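How to pack a relief parcel for a family of 4

Line the carton with a folded tarpaulin. Put tins and water on the bottom, then rice and flour in sealed bags. Toiletries go in their own bag so soap doesn't flavour the food. Fill the gaps with towels and lay the blanket on top.

Tape both seams and write the parcel number on two sides. Keep medicines out, as Dostwood sends those separately.

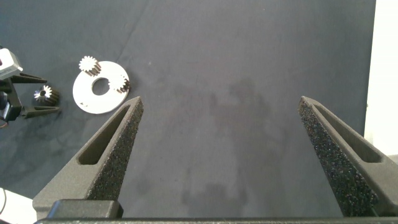 Dark blue-grey cloth.

Stack cartons four high at most and enter each number on the Setport sheet before loading. Questions go to Ruxandra Preda.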